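Washing and Drying Plastic Flasks, Funnels and Measuring Cylinders
Workshop tips, updated January 3, 2025

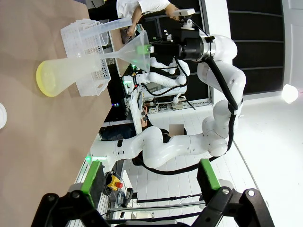 One reader wrote in to ask whether any of it can go in the dishwasher, as she had lost a good funnel that way in November. It depends on the plastic. Look for a mark molded into the base or the rim. PP (polypropylene) usually stands up to a normal cycle on the top rack. Anything clear and hard, with no mark on it, gets washed by hand at our bench.

Rinse first
Do this as soon as you finish pouring. Soap solution, plant feed and sugar syrup all rinse out with plain water while they are fresh. Left overnight, they set in the corner where the wall of the flask meets the base, and that corner is hard to reach through a narrow neck. If you can't wash right away, fill the flask to the shoulder with water and leave it standing.

Washing
Use warm water and a small squirt of dish soap. For a flask, half fill it, put your palm over the mouth and swirl. A bottle brush with a bent tip gets to the bottom edge. Check the end of the brush before it goes in, as bare wire will scratch plastic and scratches hold dirt. Skip scouring powder and steel wool.

A measuring cylinder needs a long thin brush. We use the Plondik tube brush, 325 mm overall, which reaches the bottom of a 100 ml cylinder with enough handle left to hold. Don't scrub hard on the outside if the lines are printed on. Printed scales come off sooner than you would think, and a cylinder without its lines is only a tall cup.

Run water through a funnel from both ends. If the stem is blocked, soak it for 13 minutes in hot tap water and push a pipe cleaner through. Don't use a screwdriver. The stem will split.

Drying
Shake out what you can and let everything air dry. A towel leaves lint, and it can't reach inside the narrow pieces anyway.

Flasks go upside down on a rack with open squares, so air can get in from below. Funnels go wide end down. Cylinders can go mouth down over a peg or lean in a corner of the rack with the mouth low. Leave a gap between pieces. Keep plastic off the radiator and out of the oven, even on low.

Cloudy plastic
White film is mostly hard water. Mix one part white vinegar with 6 parts water, soak for an hour and rinse twice. If it is still cloudy when dry, the surface is worn and soaking won't bring it back.

Storage
Keep funnels nested by size. Lay long cylinders down in a drawer on a folded cloth, or stand them in a box deep enough that they won't tip. Put a strip of colored tape on anything that has held paint, glue or cleaner, and replace the tape when the edges lift. Taped pieces stay in the workshop and never go back to the kitchen, however clean they look.

Spare bottle brushes are kept at the Droltthorpe counter, next to the drain covers.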